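Utau Kasum
Desktop image checker for newsrooms, schools and community sites

Overview | What's in the box | Specs | Support

Kasum is a small box that sits on your local network and keeps a fingerprint of every picture you publish. When a copy turns up somewhere else, you drop it into the Kasum window and it tells you whether the file matches your original, and if it doesn't, which areas have changed. We've been using one on our own site all summer and we love it!

Setup is a real pleasure. Plug in the power and the network cable, open the address printed on the underside, and pick the folder you want watched. New files are fingerprinted as they land. You can leave your folders exactly as they are (messy names and all), and your originals stay where you put them.

The change map is the part we keep showing to people. Open a suspect copy next to your original and the edited areas light up in orange, even after the copy has been resized or saved again at lower quality. A swapped sign, a face pasted in from another photo, a sky that got moodier overnight – it's all there at a glance. Heavy cropping is harder, and if less than a quarter of the picture is left Kasum will say "not sure" and leave the call to you.

Specs
Storage: 256 GB, internal
Fingerprint length: 256 bits
User accounts: up to 100
Formats: JPEG, PNG, TIFF, WebP
Ports: Ethernet, two USB-C
Fan: none
Warranty: 5 years

In the box
Kasum unit
Power supply
Network cable, 8 ft
Quick start card

Works with
Afolabi page editor, version 8 and later. Fingerprints are added when you press Publish.
Inero shared folders. Read-only access is enough.

What's new in the August update
Faster matching on large libraries, a dark theme, and color search, the one everybody kept asking for.
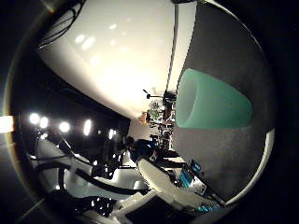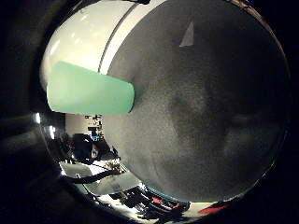
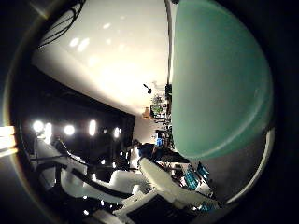
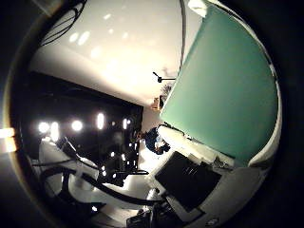

Color search comes free with the update and runs on the box itself, so your library never leaves the building. Click the swatch icon, choose a shade, and set how much of the picture it should cover. Mint green with the slider at "large area" is a fun one to try: the big tilted panel in the last picture is exactly the sort of broad, flat patch of color it looks for. You can also limit a search to one side of the picture, or save it and get a note when a new match comes in.

Updates install from Settings > System. Please let the unit restart by itself before unplugging it.

Page updated 27 August 2020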